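Incidencia 869: el pulsioxímetro Sillum deja de pasar lecturas al diario Kelum

Estado: resuelta a medias
Abierta por: Rohani Manurung

Hola otra vez. Copio aquí todo lo que he ido probando porque en el formulario no me cabía y porque Jayanthi, de soporte, me pidió "el máximo detalle posible". Pues ahí va, Jayanthi, tú lo has querido.

Tengo un trastorno del tejido conectivo con hiperlaxitud y, de regalo, taquicardia cada vez que me pongo de pie. Mi cardióloga quiere que mida el pulso tumbada, luego de pie, y que lo apunte todo. Como los dedos se me doblan hacia donde les da la gana y escribir me cansa una barbaridad, uso la pinza Sillum, que manda el dato sola a la aplicación Kelum del móvil. En teoría.

Qué pasa: la pinza mide bien, veo el número en su pantallita, pero en el diario aparece una raya donde tendría que estar la lectura de pie. La de tumbada entra siempre. Al rato sale el aviso "Error 16: lectura incompleta" y ya no hay manera hasta que cierro la aplicación.

Prueba 1. Apagar y encender. Ya lo sé, ya lo sé, pero había que hacerlo. Pinza fuera, pila fuera, pila dentro. Entró una lectura de pie y me puse contentísima. A la siguiente, raya.

Prueba 2. Borrar la pinza de la lista de dispositivos y volver a emparejarla. Aquí me atasqué un buen rato porque el botón de emparejar es diminuto, está hundido y hay que mantenerlo pulsado (a quién se le ocurre, en un aparato para gente con las manos como las mías). Acabé apretándolo con el capuchón de un bolígrafo. Emparejó, sí. El error siguió igual.

Prueba 3. Cambiar de dedo. Del índice al corazón, que lo tengo algo más estable y lleva menos subluxaciones a la espalda. Mejora clara: esa tarde entraron todas. Por la noche, con las manos heladas, otra vez el 16.

Respuesta de Jayanthi Annamalai (soporte): me pregunta si llevo la férula puesta al medir y si muevo la mano al levantarme. Férula, no. Mover la mano, pues claro, me tengo que apoyar en algo para no acabar en el suelo.

Prueba 4. Medir siempre en el mismo sitio y con la mano apoyada a la misma altura. Esto me lo sugirió ella y me pareció una tontería, lo confieso.
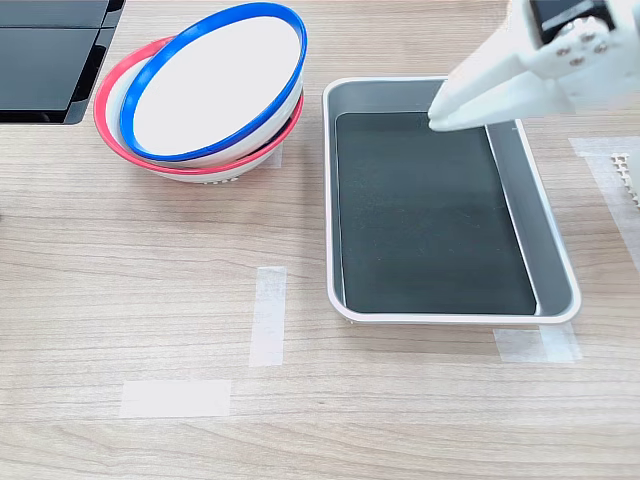
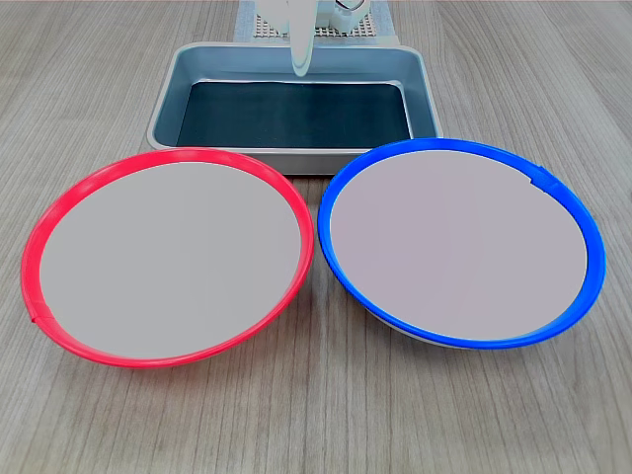
La lectura de pie necesita que la pinza esté quieta mientras la aplicación cierra el registro, y yo estaba soltando la mano antes de tiempo. El número de la pantallita sale enseguida, pero el envío va después. Así que ahora tumbo el móvil en la mesa del comedor, apoyo el antebrazo y no me muevo hasta oír el pitido. Para no ir a ojo he puesto marcas, unas tiras de cinta pegadas directamente sobre la mesa, como las de la primera foto: una donde va el codo, otra donde va la muñeca. Va de maravilla y no tengo que pensar, cosa que con la niebla mental de por las mañanas se agradece muchísimo.

Resultado después de varios días: las lecturas de pie entran casi todas. Las que fallan son a primera hora, con las manos frías. Si las meto antes debajo de la manta, fallan menos.

Prueba 5. Actualizar Kelum. Había una versión pendiente desde marzo (culpa mía, tengo las actualizaciones desactivadas porque una vez me cambiaron el tamaño de letra). Después de actualizar, el aviso ya no bloquea la aplicación: sale el mensaje, le doy a "repetir" y puedo seguir sin cerrar nada. Solo por eso ya me habría ahorrado media semana de enfados.

Lo que sigue pendiente, Jayanthi:

- La raya cuenta como lectura en el informe en PDF. Mi cardióloga vio 3 huecos y pensó que me había saltado las mediciones. Le tuve que enseñar el móvil.
- El aviso no explica qué hacer. Con un "no mueva la mano hasta el pitido" me habría bastado.
- El botón. Por favor, el botón.

Respuesta de soporte: lo del informe lo pasan a desarrollo, lo del texto del aviso también. Del botón me dicen que depende del fabricante de la pinza. Dejo la incidencia abierta hasta que el PDF salga bien, que tengo revisión pronto y no me apetece repetir la explicación.

Ah, y por si alguien llega aquí con el mismo error: si os mareáis al levantaros, no os quedéis de pie esperando el pitido por cabezonería. Sentaos y repetid luego. A mí me lo tuvo que decir la cardióloga, bastante seria.

Última actualización: 05/08/2023

Comentarios

Thongchai Luangrath
¡Gracias! A mí me salía el 16 con el dedo índice y en el corazón va mejor. Lo del capuchón del boli me lo apunto.

Nuanchan Noiphan
Mi hija tiene lo mismo y usamos la pinza en el pulgar, pero se le cae. ¿La notas muy suelta?

Rohani Manurung
Nuanchan, en el pulgar a mí también se me caía. Prueba el corazón con la palma hacia abajo, y si tiene los dedos muy finos pregunta en soporte por la almohadilla pequeña.

Boonsong Prasertsri
¿Se sabe algo del PDF? En el mío las rayas siguen saliendo.

Contacto | © Kelum, foro de usuarios | Volver arriba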